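The Patient Work of Teaching an Arm

At Hostwood, the day starts with cleaning the table. Dorottya Hegyi wipes it with a dry cloth, puts the objects in their first positions, and sits down at the controls. It is eight in the morning and she will do the same small task until lunch, with short pauses for tea.

Hostwood is a small company on the upper floor of a former printing house in Drorcombe. Its business is demonstrations. When a customer wants a robot that can learn to move things, somebody must first show the robot how the moving is done, many times, and each showing must be recorded with care. The customers have the computers and the mathematics. Hostwood has the tables, the arms and the people with steady hands.

Hegyi came here from a bakery, where she decorated cakes for nine years. She thinks the two jobs are not so different. "In both you must not hurry the last centimeter," she told me. "The hand wants to be finished before the work is finished."

She steers the arm with a second, smaller arm that stands in front of her. When she bends the small one, the big one follows. A recording of one attempt is called an episode, and a good episode of the present task takes 27 seconds. In June, when the project began, hers took almost double that time. She was not slow because the arm was slow. She stopped often to think, and the stopping was recorded too.

This is a point that Alfredo Evangelista, who leads the project, returns to again and again. A learning system copies everything. If the person hesitates above an object, the robot will also hesitate, without knowing why. He showed me a result from an earlier project, in which the arm made a little circle in the air before every grasp. One of the operators had this habit. It had passed into the system like an accent passes from a parent to a child.

The present task is called Buter, after the street where Evangelista had the idea for it. It sounds very simple: take the colored cubes one after another and put them into the basket. The order is given by a spoken or written sentence, for example "the green one first." The robot must connect the word with the color and the color with the place, and then go there without pushing the neighbors.

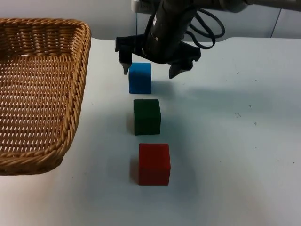 Why is a wicker basket used for this task and not a plain box?

A woven rim is never the same height in two places, and the system must learn to keep a safe distance from an edge which it cannot measure exactly. With a plain box, the early models learned one fixed height and failed as soon as the container was changed.

The starting positions are more work than a visitor would expect. People who are asked to put things down at random do not do it at random. They make rows, they leave equal spaces, and they like the middle of the table. For this reason Hegyi receives a printed list every morning. It tells her where each cube should begin and in which order the colors should be taken. Some lines on the list are strange, and she has learned to trust them. One asks for the basket to be turned by a quarter. Another asks for two cubes so near to each other that the fingers hardly fit between.

A full day gives 60 episodes if nothing breaks. On the Wednesday of my visit something did break — a cable had worked itself half out of its connector, and the arm refused to move its wrist. Evangelista repaired it lying on his back under the bench, while Hegyi used the time to review the recordings from the day before.

Reviewing is the part that she likes less. She watches every episode at normal speed and gives it one of three marks: keep, repair or throw away. The Buter collection has now 253 episodes with the mark "keep." A cube that was dropped and then picked up again is usually kept. Evangelista wants such moments, so the system can see that a mistake has a way back. A cube that was pushed by the elbow of the arm goes away, even if everything after it was beautiful.

Not everyone in the field works like this. Manalastas, a competitor across the river, lets many more people record and does almost no selection. Their view is that quantity washes out the bad habits of any single person. Evangelista does not call this wrong. He says that he has 2 operators and one budget, and with these he must choose quality — a choice which he would perhaps not make if he were rich.

At the end of the afternoon I was allowed to try. The small arm was lighter than I had thought, and it gave me no feeling of weight at all. I could only judge the grasp with my eyes. My first cube went over the rim of the basket and rolled to the floor. The second one I carried very slowly, with my breath held, and let it fall from too high.

Hegyi looked at the recording and marked both attempts "throw away." Then she put the cubes back according to the next line of her list, moved the basket a little toward herself, and started the recorder.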